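Skunow Hand Project: Progress Report
Prepared by Rhys Merrick for Vitória Carvalho, Quinlan Fund
June 18, 2018

Hi Vitória,

You asked for a short one this time, so I'll stick mostly to the open day and put the money stuff at the end. It went well! We had 47 people sign in, which is a lot more than our little meeting room is used to, and Aaliyah ended up running people through in small groups while Murray kept the others busy with coffee and the poster in the hallway.

The demo

We went back and forth for a while on what to put on the table. Hina wanted everyday stuff, the kind of mix you'd find on any kitchen counter or desk, and she won. So there was fruit, a basket, a whiteboard eraser, a metal scoop, a little fake plant and so on. I was nervous about the grapes (I'm always nervous about the grapes) but visitors loved seeing them next to the hand. It made the size of it easy to understand.

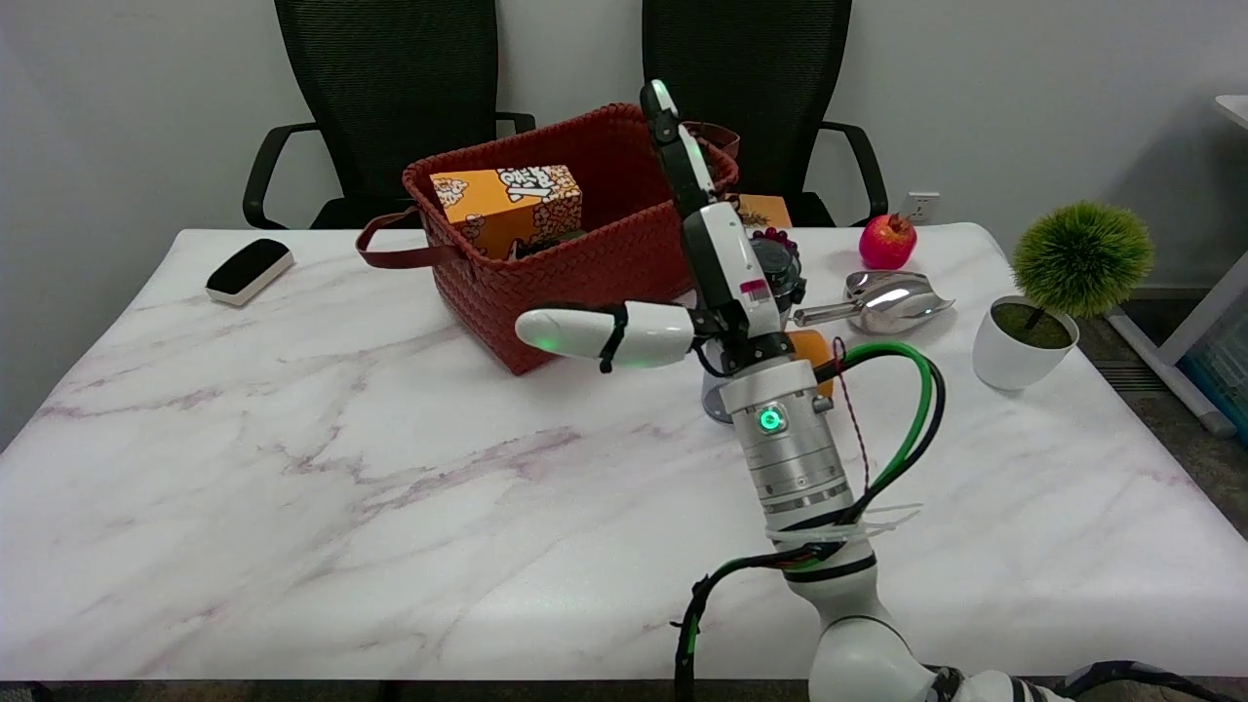
The hand over the demo table, with the fingertip lights on.

People asked about those green lights more than anything else. I had a whole speech ready about grip planning and I think I gave it twice. What they wanted to know was what the lights meant, whether the fingers could feel, and whether they could shake hands with it. We said no to the handshake, sorry to the Koltden folks who asked very nicely.

Each group got two rounds. In the first one Aaliyah picked the object, and in the second the visitors did. That second round was the fun part, and it's the one I'd like to build on, seeing as people choose things we would never think to practice. Tape was a popular pick. A roll standing on its edge gives you a thin wall to hold and wants to roll off if you nudge it, so we've spent a good chunk of June on the approach angle. Murray's idea was to hook one finger on the inside of the roll, and that's the grip we're using now.

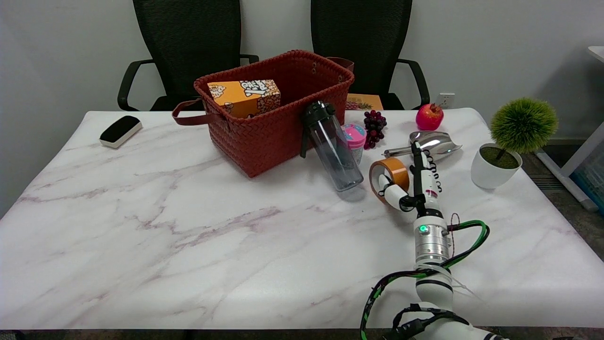 What we heard from visitors

Mostly kind things, plus some useful grumbling. Two comments came up again and again: the arm is slow between objects, and it's hard to see from the back of the group. The second one is easy, we'll put up a screen. The first will take longer, and Hina has already started on it.

A nice surprise was Carkiteo, who stayed well past their slot and want to come back with their own parts for us to try. I'll send you their note separately.

Budget and next steps

We've used 40 percent of this year's equipment money, mostly on cables and spare fingertips. Nothing has moved between budget lines. Next up is the speed work, then a smaller demo day with Carkiteo once Aaliyah has settled dates with them. If you'd like to come to that one, let me know and I'll save you a spot near the front.

Thanks again for backing this,
Rhys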